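Slippers, shoe racks and the corner by the door: which tips hold up

Monville Home Notes, 28th April

Every spring the same advice goes around about house shoes. Buy a rack, put it by the door, give each pair its own spot, and the floor will stay clear forever. I have been suspicious of this for years. Most racks I have lived with ended up as a shelf for mail and dog leashes, with the shoes in a heap in front.

So I went through the usual tips one at a time. Some of them are fine. A couple are worth ignoring.

Buy the tallest rack that fits. I don't buy it. A tall rack looks like a bargain because you get more shelves for the same patch of floor, but people use the shelves they can reach without bending. The rest fill up with whatever is in your hand when you walk past. If you have the tall one already, keep house shoes up high, where guests will see them, and leave a shelf bare until you know what it's for.

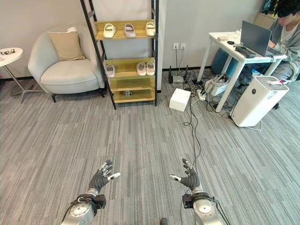
Slippers on the top two shelves, nothing on the third.

Give every pair a label. Please don't. Last April I tried the Truna clip-on shelf labels, which come 8 to a pack, and they were on the floor inside a week. A label on a slipper rack tells you what you can already see. The one time I'd bother is in a house with several pairs in the same color and size, and even then a stitch of colored thread inside the heel does a better job.

Toes in or toes out? The books say toes to the wall, so you can grab the heels. Fine for sneakers. Slides are easier to pick up by the strap, and it makes no difference which way they face. Pick one and stop thinking about it.

Use a deodorizing spray on the shelf. The Zacharias cedar mist gets mentioned a lot. My shelves smelled of cedar for an afternoon and of feet by the next morning. What smells is the slipper. Wash the cloth ones, wipe the rubber ones with dish soap and warm water, and let them dry completely before they go back. Check the care tag first, as some of the fluffy kind come out of a machine looking like a drowned cat. 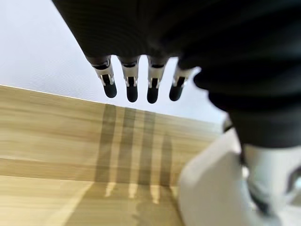
Which brings me to wood, and the claim that bare wood shelves need oiling every month. They don't, at least not for indoor shoes. I oiled one rack on schedule and left its twin alone for a whole winter, and the only difference I could find was that the oiled one picked up more lint. A damp cloth run along the grain and a dry one after it will do. If there is a dark ring from a wet sole, let it dry out for a few days before you reach for sandpaper. Half the time it fades.

Skip the liners too. The Ferkirstead felt ones slide around, bunch up at the back and trap grit underneath, where it scratches the very surface you were trying to protect. I paid for a full set and used it to wrap paint cans.
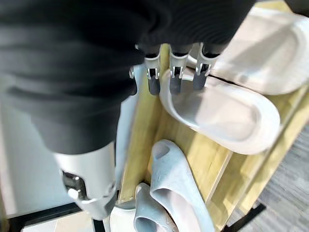 Slats or solid shelves is the one question where I came around to the popular answer. I went in thinking slats were a way to sell you less wood. But dirt drops through, air gets under the sole, and you can clean them with an old sock pulled over a ruler. Slippers do fine on them: a pair of whitish ones can sit on light yellow slats like these with no tray or liner. Narrow heels are another matter, so measure the gaps if you own any. And do sweep under the bottom shelf, as the dirt that drops through has to land somewhere.

Two smaller things.

Wires. If your rack shares a wall with the outlets, plan for the cables before you load the shelves. Keep the router off to the side with some room around it, and tie up the slack with a strip of hook-and-loop tape. I was told a basket would hide all of it. A basket full of wires is harder to vacuum around and much harder to sort out when you need to unplug one thing.

The spare chair. A seat near the slippers is useful if people sit in it. If it has turned into a coat pile, move it somewhere else for a month and see whether anyone misses it.

Filed under: entryways, shoes, wood care
Read 1,581 times. Saved by 767 readers.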